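19 October 2024. Notes for session 4, Personal Styling Basics, Kellstead evening program. Typed up fast, fix your own copy if I got something wrong. - D. Lagman

## Color and shine in work clothes

Last time was fit. If you missed it get the notes from Reynaldo Padilla, he has the clean set. Tonight: why two blue shirts in the same size, same cut, same price can look like they belong to different people.

Three words we'll keep using:

- **Hue** - blue, red, green, the name of the color
- **Value** - how light or dark
- **Finish** - how the surface handles light. Matte, soft sheen, gloss

Clients only ever talk about hue. "I can't wear green." Usually they can. They tried on one green, wrong value, too shiny, under store lights, in 2009. Ask which green. Ask what the fabric was.

### Value first

Squint test. Have the client stand by a window, squint until the detail goes. What jumps out? If it's the blouse and not the face, value gap is too big. Try one step closer to their hair or skin before you change the hue at all.

High contrast (dark hair, light skin, or very dark skin with silver hair): can carry black next to white, navy next to cream. Low contrast people get swallowed by it. Mid gray, camel, dusty blue, those work better near the face. Not a law. Plenty of low contrast people look great in black with the collar open or a scarf in between.

Gray is the most useful and the most boring, buy it anyway.

### Then finish

Shine makes a color read lighter where the light lands and darker where it doesn't. So a satin blue is really several blues at once. Flannel in the same dye is just one. This is why swatch cards lie a bit: matte paper, and then the blouse shows up in polyester satin and the client calls you.

Background matters as much. Saturated color on something pale and quiet looks stronger than it will on a body next to a patterned jacket. Always check against what they will wear it with, never against the table or the bedspread. 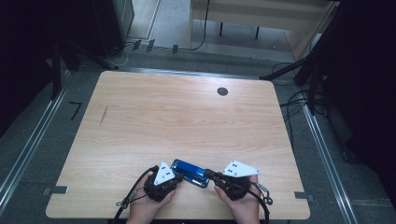 *Glossy blue on pale wood.*

Rules of thumb for offices:

1. One shiny thing at a time. Silk blouse OR patent shoes OR big metal necklace.
2. Shine goes where you want people to look. Usualy that's the face, so blouse or earrings. Shiny skirt pulls the eye down.
3. Wool that has gone shiny at the seat or elbows is wear, not finish. Steam and a brush may help, but don't promise it.
4. Video calls: gloss flares, tiny checks shimmer. Plain, mid value, matte. Teal and brick both do well on camera.

Black fades at different speeds depending on fiber. Cotton goes brownish or gray, polyester holds. So a "matching" black pair from two brands won't match for long. Tell clients to buy black suits as a set and clean both pieces together even if only the pants are dirty.

### Case for discussion: the Michiels client

Woman, early fifties, new job at an insurance office, moved from a hospital where she wore scrubs for years. Budget 430 dollars for everything, shoes included. Closet is mostly navy and one very loud red satin top she loves.

First stylist told her to get rid of the red. She didn't come back, fair enough.

Second try: kept the red top, put it under a charcoal matte blazer, buttoned, so only a narrow piece shows at the neck. Charcoal pants, her own navy flats swapped for black. Spent most of the money on the blazer. Two knit tops in mid blue and soft gray to rotate.

Talk about:

- Would you have spent on the blazer or on shoes? Why
- What happens to the outfit when she takes teh blazer off at lunch
- Budget 2000 instead. Does the plan change or just the labels?

### Swatch kit

You need your own by next time. Lestavell sells a pack of 23 fabric squares, decent range of finishes, not enough browns. The Favach one has 100 but they're printed card so useless for sheen. Or make one: remnants bin, cut squares bigger than your palm, label the back with fiber content. Pinking shears stop the fray. Include at least:

- satin and matte in the same blue or as near as you can get
- a tweed or other mixed yarn
- velvet (drape it both ways, pile direction changes the value)
- linen, unironed
- one thing you hate

### Homework

Dress one person, real, not yourself, in one hue head to toe using three finishes. Photo by daylight, then the same outfit under kitchen light. Half a page on what changed. Bring prints if you can, the projector washes everything out.

Reading: handout 4B, skip the part on prints, we do prints in December along with coats.

Makeup for session 3 is before class, same room, bring the jacket you pinned.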